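Search this site Search Go

Pouring, Scooping and Spilling: What I Learned From a Lot of Almonds
Student project report, Jekonstead summer program 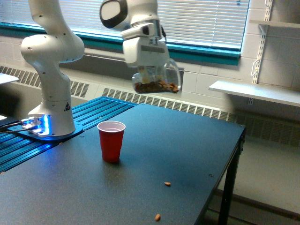
Bleddyn Yorath thought I should have picked rice. Rice flows, he told me, and almonds just sort of argue with each other on the way out, so if I wanted tidy results I was making my own life harder. Ljubica Vukčević said the opposite, that anybody can pour rice and that almonds were where it got interesting. I went with almonds (partly because I like almonds, I'll admit it).

So my project was about pouring dry food from one container into another, and what makes it go well or badly. It sounds tiny! I thought it would take me a weekend and it ate most of my summer. The question I wrote on my proposal was: does the way you tip a container change how much ends up outside the cup? My adviser crossed out "the way you tip" and wrote "be specific," and that was fair, so I ended up with three things to look at: how high the container is above the cup, how fast it gets tipped, and how full it is when you start.

What I used

A clear container, so I could watch the almonds shift inside before they went anywhere. A red plastic cup to catch them. A big dark table, and I can't recommend that enough, because a stray almond shows up on it and you don't lose any. I tried it at home first on my mom's kitchen counter, which is speckled brown, and I was finding almonds behind the toaster for days. The almonds were whole and unsalted from the Wastmont store. Salted ones leave grit all over everything and I would have had to wipe down between every pour.

I also had a kitchen scale, a ruler taped to a stack of books, and a notebook that now smells like a snack mix.

How I ran it

I did 253 pours that count. There were more, but I threw out the early ones from before I had a proper starting position marked with tape. Each pour started with either 42 grams or 100 grams of almonds in the container. I'd pour, weigh what was in the cup, weigh what was on the table, and write both down. If the two didn't add up to what I started with, I went looking under the table. They nearly always added up in the end.

For height I had a low setting with the rim just over the lip of the cup and a high one where the rim was a full hand above it. For speed I only had "slow" and "quick," and I know that's weak. I wanted something better, but by the time I figured out how I'd measure it I was halfway through, and starting over would have pushed me into August.

What happened

Almonds don't pour like a liquid and they don't pour like sand either. When you tip the container slowly, nothing happens for a surprisingly long time. They sit there in a heap, leaning on each other, and then the heap lets go and a whole bunch come out at once. I started calling it the slump. Most of my spills came from the slump, because the cup is only so wide and a clump arrives wider than a trickle does.

Quick tipping from the low height was better than I expected. The almonds were already moving, so they kept moving. Quick tipping from high up was awful. They hit the bottom of the cup and some of them bounced right back out, especially while the cup was still empty. Once there was a layer of almonds in the bottom the bouncing mostly quit, I guess because the layer is softer to land on than bare plastic.

Starting amount mattered more than I thought it would. The 100 gram pours slumped worse, every session. With the smaller amount the almonds spread out along the side of the container once it was tipped over and came off the rim a few at a time.

My best combination was low height, small amount, quick tip. My worst was high, full and slow, which felt unfair given how careful I was being.

Things that went wrong

The scale drifted. I caught it when an empty cup weighed 2 grams, and I had to redo a full afternoon. I also swapped cups partway through, from a Pirkard one with a wide mouth to the red one, and then had to leave the Pirkard numbers out entirely because the opening wasn't the same size. And my almonds wore down! After enough pours there was brown dust in the bottom of the container and a few had split in half, and halves slide differently than whole ones. I swapped in fresh ones after I noticed, but I didn't write down which pour that was. Sorry.

If I did it again

I'd want a cup with a mouth I could change, maybe with paper rings, and I'd turn the container a little while tipping it, the way my grandmother does with a bag of beans. Ljubica wants me to try pistachios in the shell. Bleddyn is still on team rice and says he'll lend me a bag, so I'll probably run the low and high settings with that first and see if the slump shows up there too. The notebook pages with all the weights are in the Wong binder on the project shelf, second tab.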